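Storage and Networking Notes, Week 2 of Aug 2022

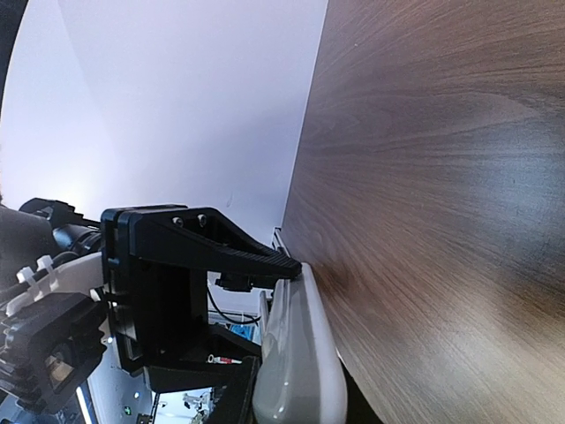

Brown wood-grain surface against a white wall.

The main release of the week was Dendano 897, the first build of the backup server to move its catalog out of a single flat file and into a partitioned index. Sites with large catalogs had reported slow restores when many clients asked for file lists at once. The new index is split by client and by month, and a restore request reads only the partitions it needs. Existing catalogs are converted at first start. The conversion is one way, so a copy of the old catalog should be kept until a full restore has been tested on the new build. Retention rules carry over unchanged. Custom report scripts that read the flat file directly will stop working and have to be moved to the query interface.

Grokness has published a fix for its log collector. Under heavy load the collector could drop the last record in a batch when the receiving end closed the connection early. The dropped record was not counted in the error totals, which made the fault hard to find. The corrected version holds each batch in memory until it is acknowledged and sends it again after a timeout. Memory use rises as a result. The default limit is now 200 batches per connection and can be lowered in the configuration file. The collector must be restarted for a new limit to take effect.

Gidey Cloud has changed how it bills traffic between zones. Transfers were previously rounded up to the next gigabyte per connection. They are now added up over the hour and rounded once. Customers with many short connections will see lower charges, and customers with a few long transfers will see little change. The older method remains in place for reserved contracts until they come up for renewal. Invoices list the two methods on separate lines, and the export format has gained a column for this. Import jobs that expect a fixed number of columns will need to be adjusted.

Urnby released firmware 103 for its rack switches. The update closes a fault in the management page that let a logged-in user with read-only rights download the full configuration, including stored keys. Keys should be replaced after the update on any switch where read-only accounts were in use. The firmware also corrects the fan speed reading on dual-supply models. Installation takes two restarts, and ports stay down during the second. Stacked units should be updated one member at a time, starting with the standby.

End of support: Dendano clients on 32-bit systems will receive security fixes until November and no further builds after that. The download page will keep the final 32-bit installer, but new servers will refuse connections from it by default. A compatibility setting is available under Client Access.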